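Home | Notebook | Kit | Bench log | Search

We use cookies to remember your settings. Accept / Manage

Tuesday, April - trial of the Nukel sim package

Second proper go with the Nukel trial licence today, and I got further than I expected to! Install was painless on the Pilton machine once I'd found the right driver (it's the older one, don't let it update itself). Took ages on the Delacroix box though, so I gave up there and had a cup of tea.

What we're paying for, if we pay, is the two-handed tabletop pack - 126 ready-made layouts, plus a tool for swapping the objects about. The tool is lovely. The manual is dreadful, and half the settings are named differently in the menus. I've started a crib sheet and stuck it inside the cupboard door.

Spent most of the morning on the tomato and plate layout, as it's closest to the Clikimton job. Both hands start open and well clear of the table, which suits me, and the plate has a dragon on it, so there's a busy pattern right under the thing we care about. Good test for the vision side, I think. I've asked for 302 runs overnight with the lighting shuffled. 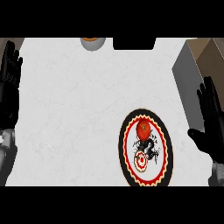
Yamuna reckons the plate is the easy bit and we should be asking Nukel how they model a fingertip pressing on something soft, before anyone signs for a year. She'd also like the contact settings out in the open (they're tucked away in a locked file at the moment). Fair point, and I've emailed them.

Price is per seat, and the trial stops at 1,000 runs, so go easy please. Walter wants a turn on Pilton after lunch tomorrow.

To do: copy the run settings to the shared drive, chase the support ticket about the joint limits, find out if the object swaps survive a restart.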